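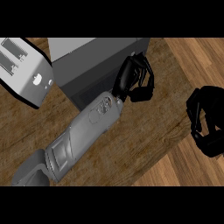 Why bother with fingers at all, a reader called Trularano wrote to me last week, when a plain two-jaw gripper opens a microwave just fine and costs a lot less? Fair question! It's pretty much the one the folks at Bullbridge set out to answer, and I got to sit in on the first round.

They're comparing 2 hands on the same white two-armed robot, all in simulation for now. One is the Joubert, a black hand with jointed fingers, and the other is the Tultum, a simple pinch gripper. Each gets 1000 tries at the same kitchen counter jobs, and when I stopped by the Joubert had gotten through 400 of its own (so please don't ask me for a winner yet).

What I can tell you is that the microwave door is the part everyone groans about. The team keeps fiddling with how far the fingers curl before the arm moves in, and they let me pick a setting too. Mine was terrible. I loved it anyway.
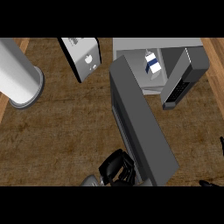

Microwave open, milk carton inside, during the Joubert simulation runs.

The Tultum goes next, with the same counter and the same controller, and Bullbridge wants both sets of numbers out in June. After that they'd like to try the better hand on a real arm, starting with up to 5 appliances. I've already asked if I can come back for that one.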